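The Lid

The planner failed at the jar again at twenty to four, and Imogen Blackburn read the log standing up, with her coat on.

It had failed in the same place as before. The policy got the arm to the jar, opened the fingers, and then asked the planner for a path. The planner said there was no path. It said so after 38 milliseconds, which was too quick for it to have looked properly.

"It thinks the lid is shut," she said.

Manon Lapointe did not turn round. "The lid is open in every episode."

"I know it is. The planner doesn't. It's got the jar down as a cylinder with a flat top."

Manon had written the collision model in her first month at Kerkach, when the only objects were cups and blocks, and she had written it well for cups and blocks. She pulled up the file. The jar was there on line 252, a cylinder, with a height that somebody had typed in by hand.

"Who put the height in?"

"Zachary."

"Then it'll be the height with the lid down," Manon said, and went back to the demonstrations to check.
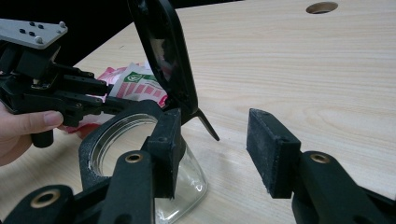 Page last changed: June, by the author (3 small corrections)

She went through them one at a time, stopping wherever the fingers came close to the glass. The open lid stood nearly straight up from its hinge. Anyone reaching across the top of the jar would have to go round it, and the people who had recorded the episodes had gone round it without thinking. Their wrists turned a little. The policy had learned the turn. The planner saw only a hand taking a strange detour round nothing, straightened it out, and then found that the straight path hit the camera's point cloud.

"So they're both right," said Imogen. She had taken her coat off by now.

"The policy's right. The planner's been told something false."

Zachary Lévesque came in with his lunch in a bag and was shown line 252. He looked at it for a while.

"I measured that," he said.

"With the lid down."

"It was on the shelf. You keep jars on a shelf with the lid down."

He sat at the end of the desk and ate while Manon split the jar into two bodies with a joint between them. It was not much code. The trouble was the angle. The planner wanted a number for the joint at the start of each run, and nothing in the system produced one. Imogen suggested fixing it at upright. Manon said that was how they had got the cylinder.
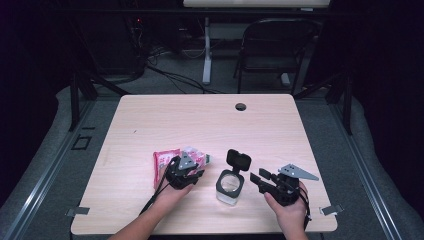 They argued about it until after six. Zachary wanted a small model that would look at the head camera and give back the angle. Manon wanted to fit it from the depth points, which would be slower and which she could debug. Imogen, who had to send the build to Constead in the morning, wanted whichever could be finished first.

They did it Manon's way. The fit ran on 2,158 stored views and was badly wrong on a few of them, mostly where a finger covered the hinge. Manon made it return nothing in those cases, and made the planner wait for the next view if it got nothing. Zachary said a robot that stopped to wait would look broken. Manon said it would look slow.

At ten past nine Imogen started the run again. The arm went out over the table, opened its fingers and stopped. The log said "no joint estimate". Zachary put down his pen.

Then a line came up with an angle in it, and under that a path, and the arm moved off to the left with the small turn of the wrist.

Imogen saved the log and put her coat on. Manon was already changing the name of the file.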